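Shop > Storage > Bins & Totes > Two-Section Metal Bin

The Nernholm Two-Section Metal Bin

Print this page | E-mail to a friend

I've sold a lot of bins out of this little shop, and most of them I couldn't pick out of a lineup a month later. The Nernholm is different (I know, I know, it's a gray box), and I've been meaning to write it a proper page for ages instead of the two lines it used to have. So get comfortable!

It's a big open-topped bin in gray sheet metal, with a slanted divider running right across the inside. You get a front section and a rear section. The front wall is low, the back wall is tall, and that one difference is what sold me on it when Domnica Sârbu first brought one over and plunked it on my counter. You can stand in front of it and get at everything in the front half without fishing over a high edge, and the back half swallows whatever you don't need every five minutes.

I keep the stuff with no home in mine. You know the stuff. Tape, sunglasses, whatever toy got stepped on last, a cup that somebody carried in and never carried out. It used to live in a drawer at my house and the drawer wouldn't close, and then it lived on top of the drawer. Now it gets tossed in the front of the bin, and because of the slant it's easy to line the little things up along the back of the section where I can see them, and leave the rest of the floor for something that stands up.
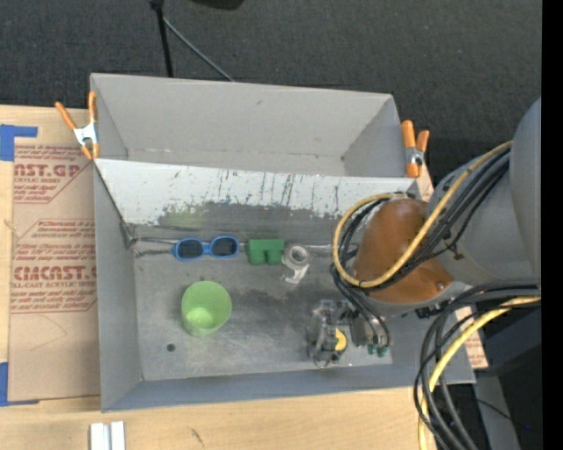 The Nernholm on a light wood tabletop, with sunglasses, a toy block and clear tape along the divider and a green cup out front.

A word on finish, as I get more e-mails on this than anything else. Bare metal shows its life. The floor of the front section gets scuffed and a bit cloudy wherever things slide over it, the divider picks up scratches and streaks, and you'll find the odd smudge you can't put a name to. I like it. My husband does not like it. If you want a bin that looks brand new every time you walk past, please buy the Tannous, it has a thick coating and wipes down like a dinner plate, and I'll be just as happy to pack that one up for you. But if you're putting it in a workshop, a mudroom, a craft corner, a classroom, anywhere things get dropped in from a height, get this one and don't fuss over it.

What do I put in the back? Right now, gift wrap (the folded kind, the rolls stick up too far for my taste). Before that it was seed packets and twine, and the November before that it was a whole pile of string lights that I was going to untangle and did not untangle. Sławomir Brzozowska, who buys these from me for his repair bench, does it backward from me. He keeps the front for the job he's on and sweeps the finished bits into the back at the end of the day. He's on his third one and tells me he'd take a fourth if he had the table for it.

Which brings me to size. Please measure your table! This is a large bin. It wants a good sturdy tabletop, or the floor of a closet, or a low bench. It is not for a bookshelf and it's not going to tuck under a bathroom sink. I had one come back from a very nice lady who'd planned to put it on a windowsill, and we both had a laugh over it, but the return postage wasn't funny for either of us. If you're unsure, cut the shape out of an old carton first and live with it for a day or two.

A few other things people ask me:

The walls are thin. That keeps the weight down, so I can carry an empty one up the stairs by myself, but don't sit on it and don't let the kids sit on it either.

For cleaning I use a damp cloth and then a dry one. Crumbs and dust like to settle in the crease where the divider meets the floor, so I go along there with an old toothbrush when I think of it. I've never used anything stronger than dish soap.

It doesn't have a lid. I've asked. Staltotley made a lidded bin for a while that was close to this shape, and if you come across one secondhand, grab it, but I can't get them anymore.

If yours is going on a nice table, put a bit of felt or an old placemat under it. Metal on wood will leave a mark sooner or later if you drag it, and I'm a dragger.

Loose change and screws do fine in the front, but I'd put the really tiny things in a cup or a jar first and stand that in the bin. Beads especially. Ask me how long it took to get the beads out of my carpet.

I order these in batches of 12, and when they're gone there's usually a wait until the next lot comes in from Plakance, my supplier. You can put your name on the list and I'll e-mail you when they land. Shops and schools can order up to 200 at once, but call me first so I can find out how long it'll take, and please don't put an order like that through the cart at midnight (it has happened, and I nearly fell off my chair).

Returns are fine within five weeks as long as it hasn't been dented. Scuffs on the bottom I won't argue over.

Item no. 2243
Sold singly. Contents not included, and yes, someone did ask whether it came with the sunglasses!

Page updated Friday, February 23, 2018

12 shares | 5 comments
Print this page | E-mail to a friend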